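Rubber (and what happens to it when it gets old)
From the Brultau Household Materials Wiki, page kept by Ivana Godoy

Rubber is a stretchy material that goes back to its own shape after you pull it or squash it. That's the short version. I've been writing these pages for 8 years now and this is the one I get the most mail about, mainly from people whose boots have gone sticky in the closet, so I'm going to spend a good bit of it on aging and wear. If you only came for the sticky boots, skip down to "How it goes bad."

Where it comes from
Natural rubber starts as latex, a milky sap that comes mostly from one tree, Hevea brasiliensis. The tree is from the Amazon, but most of the world's supply is grown in Southeast Asia these days. Tappers cut a thin slanted groove in the bark and the latex runs down into a cup. Then it gets thickened with acid, rolled into sheets and dried, often with smoke. I once had a smoked sheet mailed to me by Florencia Villalba, who used to trade in the stuff, and my whole kitchen smelled like ham for a week!

Synthetic rubber is made from oil. There are loads of kinds and they don't behave alike. Neoprene is the wetsuit one. Nitrile is what a lot of disposable gloves are made of, and it puts up with oil and grease far better than natural rubber does. EPDM is the one you find in window seals and roofing, and it's my favorite (yes, I have a favorite) for anything that lives outdoors. Silicone usually gets filed under rubber too, though its backbone is silicon and oxygen instead of carbon.

Curing
Raw rubber is pretty useless at home. It goes soft and gummy in summer and stiff in winter. The fix is vulcanization, which means heating it with sulfur so the long molecules get tied to each other. Charles Goodyear gets the credit in the US for working it out around 1839, and Thomas Hancock patented a process in England a few years later. People still argue over who deserves what. I've had letters.

A little sulfur gives you something bouncy like a rubber band. A lot of it gives you ebonite, a hard black material that was used for combs, pipe stems and fountain pens. Black rubber is usually black on account of carbon black, a fine soot that's mixed in to make it tougher and to help it stand up to sunlight.

How it goes bad
Okay, boots. Rubber ages in a few ways, and it helps to know which one you're looking at.

Oxygen slowly changes the chains. Some kinds go hard and brittle, others go soft and tacky. Heat speeds all of it up, so the attic is a terrible place for a box of gaskets.

Ozone makes cracks, but mainly where the rubber is being stretched. Bend an old tire tube and you'll often see them open up along the outside of the curve. Electric motors that spark can make a bit of ozone, so I don't keep spare belts next to the drill press.

Oil and solvents make natural rubber swell. Fraser Pringle wrote in to say he'd cleaned a set of washers with mineral spirits and they came out too big to go back on. I believe him, mine did the same.

Then there's plain wear, where the stuff rubs, catches and tears. Thin coverings on hard blocks usually start at an edge or a corner and curl back from there. Once a flap has lifted it catches on things, and it only gets worse.

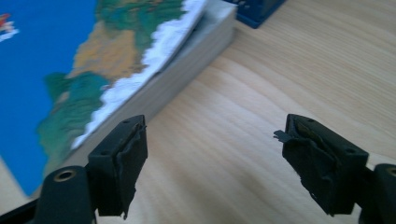 Looking after it
Cool, dark and dry is the rule. Store things flat or hanging loose, never folded. Wash with mild soap and water and let it dry in the shade. Talc keeps sheets and gloves from sticking together - cornstarch works too, but mice like it.

For grip pads and handle wraps I just replace them. I peel off everything old, clean the surface with rubbing alcohol, and stop the new piece a hair short of the edge. Vasilică Toma rounds off the corners of his patches with nail scissors before he sticks them down, and his last a lot longer than mine used to.

Please don't try to save perished rubber with cooking oil. It looks great for 2 days.

Getting rid of it
Cured rubber can't be melted and poured again like a milk jug can. Old tires get ground into crumb for playgrounds and running tracks, or burned as fuel in cement kilns. Small household bits go in the trash in most towns.

See also: Gutta-percha; Latex allergy; Talc; Window seals

Last edited 29/06/2019. Thanks to Hipólito Domínguez for fixing my spelling of "ebonite," twice.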